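Chapter 4
Becoming a Teacher: Routes, Records and First Appointments

Ask ten teachers how they got into the job and you'll hear ten different stories, and I love that about this profession! One went straight from Year 12 to a Bachelor of Education. Another drove trucks for a decade, picked up a maths degree by correspondence and walked into a classroom at 33. In this chapter we follow those stories properly, from the first enrolment form to the first permanent position, and we start asking what a career record can and can't tell us about the person behind it.

Our main case is Milovan Babić, who began as a teacher's aide at Clorincombe, a district school with 50 students across all year levels. He spent 2 years there before enrolling in a degree, and he kept nearly everything: timetables, practicum reports, letters from supervisors, even the note offering him his first relief day (it came at 6 in the morning, for an 8.30 start). We'll be working from that folder for much of the chapter, so it's worth getting to know him early.
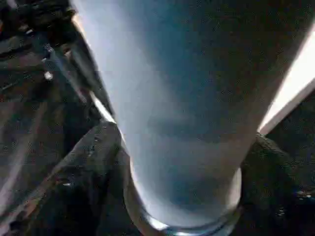
Figure 4.1 Translucent surface with a bright left edge, seen at very close range

Three ideas will keep coming back. The first is the pathway, meaning the sequence of study and work that leads to registration. Pathways are often drawn as straight lines on careers posters, but Babić's bends twice before he finishes his degree. The second is the placement, the supervised time in a school that every program requires in some form. Placements are where many students first discover which age group they enjoy - and it's often a different one from the one they signed up for. The third is the appointment, which covers casual, contract and permanent work. Please don't skip that section. The difference between a contract and a permanent position shapes where a young teacher can afford to live and whether they'll still be in the same town when their first class graduates.

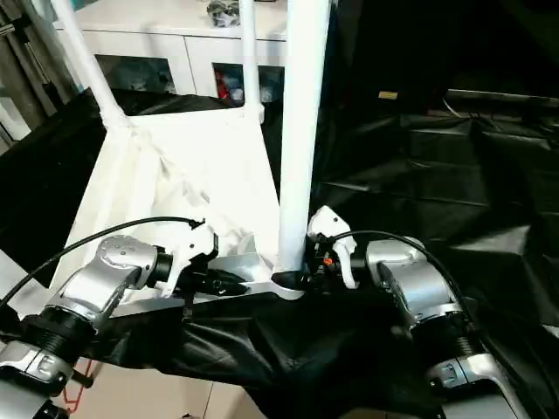 Figure 4.2 Two arms gripping a bar of a white collapsible frame

Later in the chapter we compare Babić's path with two others, one through the Planik bridging program and one through Cirillo College, where students combine paid work with evening study. The Cirillo case includes 19 short diary entries, and they are a treat to read. Look out for the one on parent interviews!

Before you go on, find a teacher, aide or lecturer who is willing to talk for a quarter of an hour about how they started. Take notes by hand if you can. You'll use them in Activity 4.3, and again in Chapter 6 when we turn to the Fivport regional staffing study.

Key terms: pathway, placement, registration, relief teaching, permanent appointment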